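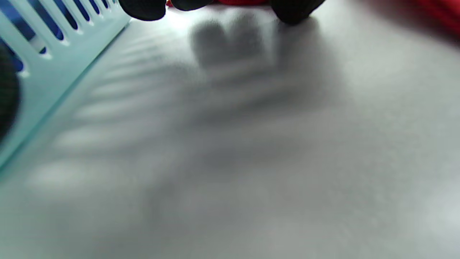

The first thing visitors asked, one member of our group remarked on the way home, was how long it had taken to teach the system, and very few asked how it worked. The remark was made lightly, but it shaped the way this report was written. The group had prepared its questions around motors, sensors and software. The open day at the Fladau workshop was mostly concerned with people, and with the amount of patient handwork that comes before a robot does anything by itself.

1. Purpose of the visit

The visit formed part of the second-year course in Automation and Society. Students were asked to attend one public demonstration, to record what was shown, and to compare it with the reading done in class. Our group chose the Fladau open day in March because it included a practical session on tidying and sorting, a task that appears simple and is often described as difficult in the course reader.

2. Program of the day

The doors opened at 9:30 a.m. Guests were divided into parties of 8 and taken through two stations. The first was a short talk on the Kumero project, which studies how everyday handling tasks can be recorded and later used to train a robot arm. The second was the working area, where members of the public could take hold of the gripper tool and carry out the task themselves.

The tool is held in the hand and has two fingers with rounded black pads at the tips. A camera travels with it, so that each recording shows the work from close to the fingertips. In the view placed at the head of this report, the pads are at the top with a narrow piece of something red between them, and the light blue basket is at the left. The slots in its side throw a striped shadow over the gray surface.

3. Observations

The task was to pick up small items and place them in a basket. Each party was given 2 practice attempts before recording began. The staff stated that 140 recordings had been planned for the day, and that 80 of these were to come from people who had never used the tool before. New users were wanted for their mistakes as well as their successes - a point the group had not met in the reading.

Shadows were discussed at some length. According to the staff, the shadow of the fingers can fall on the very spot where an item is to be set down, and a basket with open sides adds a pattern of its own. A person ignores such things without effort. A trained system has to have met them many times, under different lights, before it can be trusted to do the same.

The group also noted that most guests moved too quickly at first. The instruction given most often was to slow down during the last inch before closing the fingers. Two of our members found the grip tiring after several attempts.

4. Comparison with course reading

The reader presents data collection as a brief stage between design and testing. At Fladau it took up most of the day and most of the staff. The Zadevach method, covered in the fourth week of the course, assumes that all recordings are made by trained operators; the practice seen here departed from this, and the group was unable to learn how the two sets of recordings would be weighted. A written question on this point was left at the desk, and no reply had arrived when this report was submitted.

5. Limits of this report

The group saw the recording work only. The robot arm was not part of the public program, and nothing in this report should be read as a judgment on how well it performs. Notes were taken by hand and compared the same evening in the Mathias reading room. Where they disagreed, the disputed item was left out.

6. Recommendations

Future groups should book the early session, which was quieter, and should ask in advance for the handout on the Kumero recording sheet. It would also be useful to assign one student to watch the guests only, as our own notes on this subject are thin.

We use cookies to improve your experience on this site. By continuing to browse, you agree to our use of cookies. Accept | Manage settings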